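4. Who dresses up, and who stays by the door

I came to this part of the project expecting to write about costumes. I'd spent two seasons going to theme nights run by the supporters' clubs in Kostdale and Imbridge, and my notebooks were full of wigs, capes and a truly heroic amount of face paint. When I sat down to sort the notes, though, most of what people had told me was about the first half hour. Where do you stand? Who do you talk to? What if you're the only pirate?

Regulars hardly ever brought this up unless I asked. They had somewhere to sit before they left the house, and a theme was just one more thing to laugh about on the bus (the Kostdale bus in particular, which was loud enough that I gave up recording on it). Newer members talked about it all the time. One told me she had walked past the bar at Peixoto with her cape in a shopping bag, looked through the window to see whether anyone else was in costume, and only then put it on in the parking lot. I heard versions of that story at both clubs, and I did it myself at the Roman night – I can report that a bedsheet does not fold up small.

The Kostdale club has up to 800 paid members in a good season, and its parties are advertised on the same page as the away travel. Imbridge is much smaller and relies on a sheet pinned up in the clubhouse plus word of mouth. I had assumed the smaller club would be the easier one to walk into. For costumes it was harder! At Imbridge the theme usually grew out of a joke from an earlier trip, so people who had missed the trip didn't know how seriously to take it. At Kostdale the themes were broad and a bit corny, and anyone could have a go with a hat.

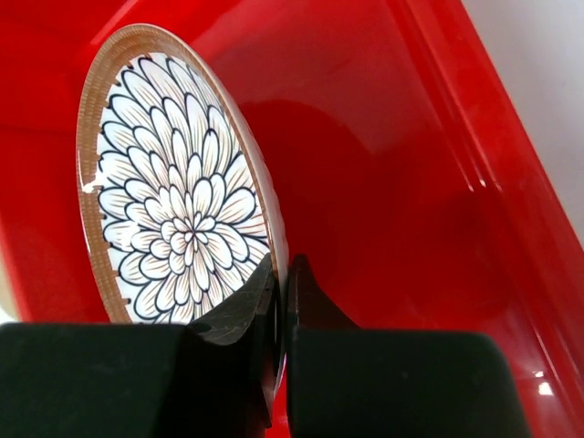
Figure 2. White plate with a large flower drawn in black outline.

I should say something about the Grarnine cup evening, which sits awkwardly in my material. It was a joint party, held after the last home match in November, and the two clubs couldn't agree on a theme. They ended up with "come as your favorite decade," and you could spot the club line across the room: Kostdale in flares, Imbridge mostly in what they had worn to the match. I first coded this as rivalry. Reading it back, I think Imbridge simply heard late. Their sheet went up after the tickets were already moving, and by then a lot of people had no time to find anything to wear. I've left the evening in the analysis but I don't lean on it much.

Timing did a lot of work everywhere. Doors were advertised for early evening and the music for later on, and the gap between the two belonged to the regulars. People who came for the music walked into a room that was already arranged, with coats over chairs and the long tables taken. They tended to stay near the door or out on the smoking terrace, whatever they had on. Of the parties I watched from start to finish, four had something to do during that gap, such as a costume parade or a raffle, and at those the late arrivals mixed in sooner. I wouldn't hang a theory on it. Still, it's the pattern I'd look for first if I were doing this again.
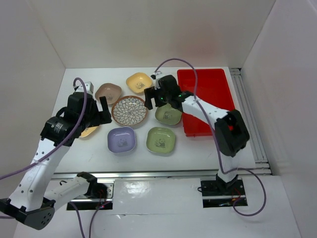
Food was the other thing that moved people around, and I nearly missed it, having filed it under "catering." At Kostdale the buffet ran along one wall and made a line, and a line is a pretty good place to meet someone dressed as a lobster. Imbridge put snacks wherever there was space, a bit like the small dishes scattered around the red tray here, so there was no single spot where everyone had to pass. Members liked that and told me it felt homey. For newcomers it meant that every bowl of chips already had a group attached to it, and reaching in between strangers for a handful is more than some people want to do on a first visit.

None of this makes the costumes unimportant. Once the room had loosened up they were the easiest opening line going, and I have pages of conversations that start with "so what are you supposed to be?" But the costume helped people who were already within talking distance of each other. Getting them that close depended on the room and the clock, and I take up the room in the next section, starting with the layout at Peixoto before and after the bar was moved.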